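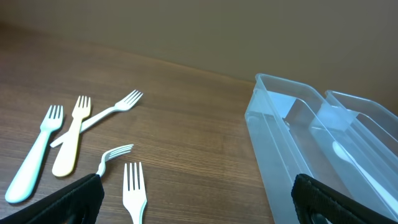 Cutlery is the job everyone at Kisari used to swap shifts to avoid. The catering firm packs meals for day centres and schools, and each hamper goes out with a tray of forks and spoons that has to be sorted by hand. Since April, part of that sorting has been done by a pair of robot arms that the crew call Seok, and when I visited, the kitchen supervisor was keen to show me the forks first. "Look at them, they're all different," she said, waving at the table. "You've got a fat green handle, a fat yellow one, then the white ones, with a thin one crossing under the yellow. A person doesn't even think about that. Seok has to work out every single one!"

She has been at Kisari for 22 years and talks about the arms the way some people talk about a promising apprentice. I asked whether she had been worried at the start. "Of course I was. We all were. You hear 'robot' and you think, right, whose name is on the list?" The firm put it in writing that no hours would be cut in the first year, and she says that did more for the mood than any demonstration - though the demonstration was good fun too, with half the bakery crowding in to watch.

What has changed is who does what. Two of the packers now spend their mornings teaching the arms, which means guiding them through a pick again and again until the movement settles. "They come and tell me, it's got the hang of spoons but it's sulking about forks," the supervisor said. "I love that. Last year those same two were going home with sore wrists." A full run is 1000 pieces, and the arms are still slower than a practised packer. She isn't bothered. They can be left to plod on while the team gets the hot meals out, and the last hour of the shift has stopped being a scramble.
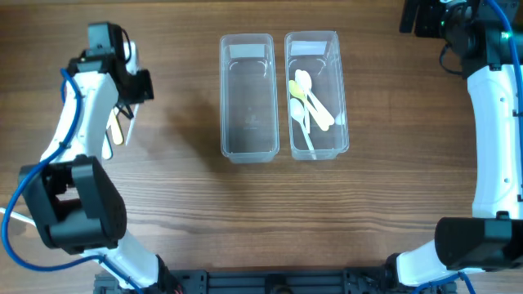
Unach, on the evening shift, is less sure, and told me that the quiet takes some getting used to: sorting was dull, but it was when people talked, and a chat is harder to have when everyone is posted at a different station. The supervisor agreed straight away when I put this to her. "That's fair. We've moved the tea break so both ends of the room stop together. It's helped a bit. I'd like to do more."

Next on her wish list is knives, then lids. I left her arguing cheerfully with a packer over which should come first.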